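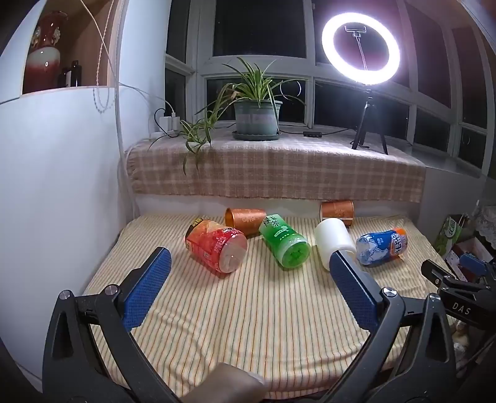

Projects > Pririne > Progress reports > December

The equipment line is the part of this report you will turn to first, so it comes first. We asked for 1000 dollars for replacement finger pads and spent 6 of it, on postage, returning pads from Wirnico that fit a gripper we don't own. The blue textured ones we have are still on the job, at the moment over a striped cloth with bottles and cans lying on their sides, including a green one labeled 绿茶 and a blue one that says ARCTIC OCEAN. Drinks remain our cheapest test objects and the only budget category with staff support.

Ehsan Ansari has compared quotes for next year's handheld grippers. Afridi is cheaper per unit but charges for the pads, the screws and, as far as we can tell, the quote. Pemham includes spares and wants three months to deliver them. We would like to order two units from Pemham now and decide on a third in spring, when we know how fast the pads wear out.

Lighting: the ring light does fine after dark, so we have dropped the request for studio lamps. Please move that money to storage drives - Ewurabena Tetteh has sent the revised sheet twice and would prefer not to send it again.

Still open: whether plastic bottles count as consumables or equipment. Finance has said both. We have filed them under consumables, having consumed them. The Wirnico refund is promised for next month and is not in the totals.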